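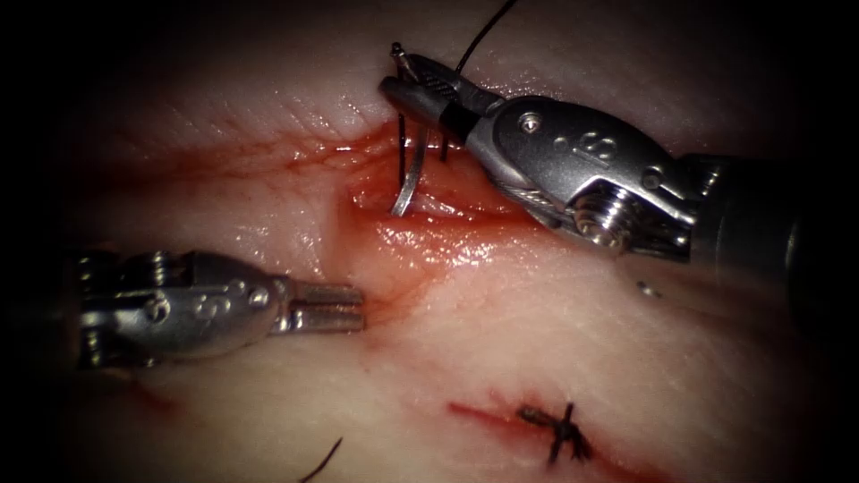

Laundry Room Planning: Frequently Asked Questions

These are the questions that come in most often through the contact form, tidied up a little and with the swearing removed. If yours is missing, send it along. Replies are slow in January, when everyone in the country decides to reorganize a closet.

How much space do I need for a laundry room?

Less than the magazines suggest and more than you have. A side-by-side washer and dryer will go along one wall in a space the size of a decent closet. What people forget is the floor in front of the machines. You have to stand there, open a door, bend over and turn around with an armful of towels, possibly while a dog takes an interest. Draw yourself into the plan. Draw yourself in a winter coat, if you want to be safe.

Can I put the laundry upstairs?

Yes, and if your bedrooms are up there you should think about it seriously. All the dirty clothes in a house start out near the beds and all the clean ones are supposed to end up there, so a basement laundry is a long walk in both directions. The catch is noise and water. Put the washer over a hallway or a bathroom if the layout allows it, and not over the room where somebody watches television. Get a drain pan under it. I use the Eltico pan in my own house and have only good things to say about it, mostly that I never think about it. A pan needs somewhere to drain to, by the way. A pan without a drain is a very shallow pond.

Stacked or side by side?

Stacked if you are short on floor, side by side if you are short. I'm the second kind of short and can confirm that the controls on a stacked dryer are designed for basketball players. Look for a pair with the dryer controls low down, and try them in the store with your own arms.

Side by side also gets you a counter on top, if both machines load from the front. You will fold on that counter for a week and then keep mail on it.

How deep should I make the space for the machines?

Deeper than the number on the spec sheet. That number is often for the cabinet alone and leaves out the hoses, the plug, the dryer duct and sometimes the door. Check the installation manual for the clearance it asks for behind and beside each machine, then add it all up before anyone builds anything. One reader built a beautiful alcove exactly as deep as her dryer. The dryer now sits proud of it by the width of one elbow duct, and she has hung a curtain.

Which way should the doors open?

Toward each other's backs, if you see what I mean. With the washer on the left and the dryer on the right, the washer door should be hinged on its left side and the dryer door on its right, so there is nothing between the two openings but you. Many dryers let you swap the hinge. Many washers don't. Find this out in the store, where it's free.

The door to the room matters too. If it swings in, there is a fair chance it will hit whatever basket is on the floor, and there will always be a basket on the floor. A sliding or pocket door solves it. So does taking the door off and telling visitors it's being painted.

Do I need a sink?

You need one if you garden, paint, own boots or have children under the age of reason. Otherwise, it's the first thing I would drop from a tight plan. A utility sink 24 inches wide takes up the same wall as a very useful tall cabinet, and a good many of them end up full of paint cans. If you do put one in, make it deep and get a faucet that pulls out.

Where do the dirty clothes go while they wait?

On the floor. But if you would like another answer, plan for it on paper as if it were an appliance. Leave an open spot under the counter for hampers and make it wide enough for 2 of them, lights and darks. Pull-out hampers behind cabinet doors look lovely, but teenagers treat a closed cabinet door as a legal barrier. Open tops get used.

I would like a place to hang things. Where?

Over the counter, over the sink or along the back wall, on a plain closet rod. Put it high enough that a long shirt clears whatever is below. Test this with the longest shirt in the house before you drill. Wall racks that fold flat are good in narrow rooms, and I've been happy with the Vukitz one, though the instructions appear to have been translated by someone who was sent only the drawings. Mount any rack into the studs. Wet jeans are heavier than you think, and drywall is not as loyal as it looks.

What about lighting?

One ceiling fixture in the middle of the room means you'll be working in your own shadow, since you always stand with your back to it. Put a light strip under the wall cabinets and you will find stains before you iron over them. If there's a window, try not to put a cabinet across it. I shouldn't have to say that, but I've seen the plans.

Does the dryer have to go on an outside wall?

It doesn't have to, but a short, straight duct is best. Every turn slows the air down and gives lint a place to settle and raise a family. Your dryer's manual will give the longest duct run it allows and how much to take off for each elbow. Use smooth metal duct and clean it out regularly. If an outside wall is out of the question, look at a ventless dryer. They take longer per load. You will get used to this, or you will talk about it at dinner.

Can I combine the laundry with something else?

People do it all the time, with mixed results:

Mudroom - works well. Both rooms are about dirt.

Half bath - works if you have the width and nobody minds waiting for a sock.

Kitchen - fine in small homes. Choose quiet machines and never start a spin cycle during a phone call.

Home office - I get this one more often than you'd guess. No.

What floor should I use?

Tile or sheet vinyl. Something that won't hold a grudge against water. I bought the tile for my last one as a discontinued lot at Villaseñor, nearly 77 square feet of it, and had enough left over to do nothing with for years. Whatever you pick, make sure it's level where the washer stands. An unlevel washer walks. Mine once got as far as the door.

How long does a laundry room remodel take?

If the plumbing stays where it is, mine took 7 days of real work spread over a much longer period of looking at it. Moving the supply lines or the drain adds a plumber, possibly a permit, and a phase in which you get to know the local laundromat. Ask your building department early. They are usually nicer than their website.

Will you draw a plan for me?

Sadly, no. Andley is a small site with one person behind it and that person has washing to do. Measure your room, put it on graph paper and cut the machines out of card so you can slide them around. It's oddly pleasant, and a lot cheaper than sliding the real ones.

Get the Andley newsletter! One layout idea a month, no spam. Enter your email address to subscribe. You can unsubscribe at any time.

Related pages
Laundry closet layouts
Mudroom floor plans
Choosing a utility sink
How to draw a room to scale
Pantry layout FAQ
Where to put the ironing board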